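Salian Bar reopens in Ploltiddale

14 July 2019

The Salian, the late bar at the foot of the Wiltbridge lift, has reopened after being shut since February.
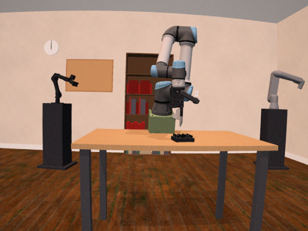
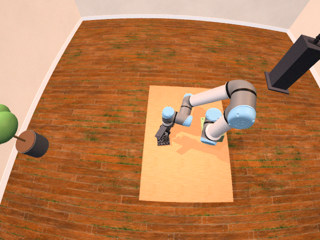

Robot arm and wooden tabletop, two computer-rendered views

The bar now has space for 322 people over two floors, with a small stage upstairs for live bands. Food is served until 10pm and the kitchen does pizza, burgers and a daily soup. Entry is free before midnight and 3 euros after that – lift pass holders do not pay.

A night bus to Andport leaves from outside the door every 30 minutes until closing time.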